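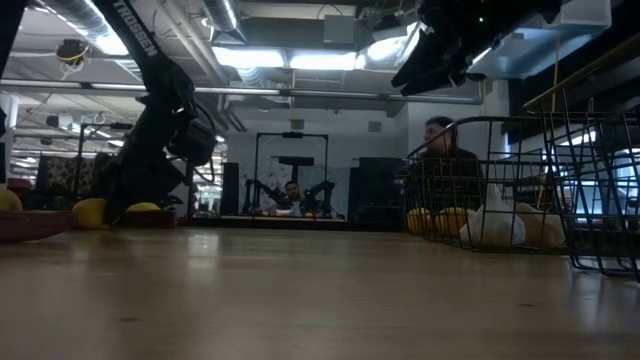
The first issue ever opened against this repo asked whether a lemon detector really needs a planner, a scheduler and a config file longer than the detector. The person signed off as Lalley user, unimpressed, and the issue is still open, for the good reason that I don't have an answer to it.

Kurnilov

A perception and pick-planning stack for two-arm tabletop stations, plus the data we tune it on.

Status: works on our tables. Has been known to work on other tables.
Last release: January 25, 2020

What is in here

kurnilov/see: segmentation and labels for produce on a flat surface
kurnilov/pick: grasp candidates, ranking, and the code that argues with the ranking
kurnilov/arms: two-arm scheduling, so the arms take turns politely
bratu/: the episode recorder and replay viewer (separate package, separate build, separate headaches)
data/: index files only; the episodes themselves are fetched by script

Lalley, the older single-arm stack, is frozen. Please stop sending it patches. It can't feel them.

Install

Clone, make a virtual environment, run the setup script, then run the check script. If the check script prints nothing, you are done. If it prints a warning about clock drift, fix the clock before doing anything else. Most of the bug reports we get are a clock problem wearing a hat.

Bratu needs its own environment. We tried sharing one. We lost most of March to it.

The data

The released set is called Indudgate and has 2000 episodes. Of these, 1000 were recorded with a person driving the arms and the rest are the planner left to its own devices, which you will be able to tell apart within seconds of opening the viewer.

Each episode holds:

- video from a fixed camera and from the wrist cameras
- joint positions and gripper opening for both arms
- the planner's chosen grasp and the 5 it liked next best
- an outcome tag, set by hand

The objects are mostly produce. Lemons are badly overrepresented. They keep well, they roll in interesting ways, and the label model is now so fond of them that it will call any small yellow thing a lemon with great confidence. Potatoes suffer the most from this. If you train on Indudgate without rebalancing, your potatoes will suffer too.

Wrist cameras and the blur problem

Most of the work in this release went into kurnilov/see, and most of that went into wrist video. A fixed camera gives you a calm view of a table. A wrist camera gives you a pair of gripper fingers, a great deal of table, and one object smeared across the middle of it, that object being the only one you care about.

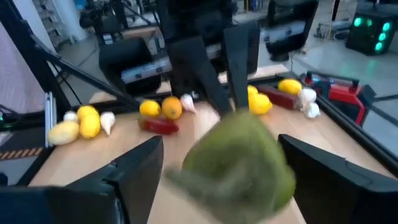
The old segmenter treated a blurred object as background and carried on planning as if the gripper were free. It would then try to pick up a second thing. The new one keeps a held-object slot per arm. Once the slot is filled, blur between the fingers counts as weak evidence for the slot and does not clear it. The slot is cleared by the gripper opening, or by 7 sharp frames in a row with nothing between the fingers.

The other arm is masked out using its joint positions. This works well when calibration is fresh. When it is stale, the mask slides off to one side and the planner discovers a large, black, oddly shaped vegetable, which it ranks as very graspable.

Settings worth touching

blur_patience: how long to trust the slot without a sharp frame. Raise it for fast arm motion. Raise it too far and the arm will carry an imaginary onion with real care.

arm_margin: padding on the arm mask. Bigger is safer. It also hides whatever the other arm is hovering over, so the planner may decide that half the table has been cleared.

yellow_prior: see the note on potatoes.

turn_taking: strict or loose. Strict is slow. Loose has a warning in the log, and I wrote that warning the same afternoon I wrote the feature.

Known problems

Shiny tabletops. Reflections of overhead lights get proposed as objects. The depth check removes most of them, and a few get picked at.

Wire baskets. Objects behind thin rods are split into several pieces. The merge step puts them back together, sometimes with their neighbors.

Garlic is labeled as garlic or as onion depending on which way up it is. Merge the two classes if you don't need both. We did for every table in the results folder, and the file names still say otherwise.

Bratu's viewer drops audio. There is no audio. It drops it anyway and logs an error, which you can ignore.

People in the video

The fixed camera sees past the table, so operators and neighboring stations turn up in the background. Do not use Indudgate to train anything about people. The license says this in longer words.

Contributing

Open an issue before a pull request. Attach the episode ID, the config and the planner log, all from the same run. Reports that say only "it missed" will be closed with sympathy.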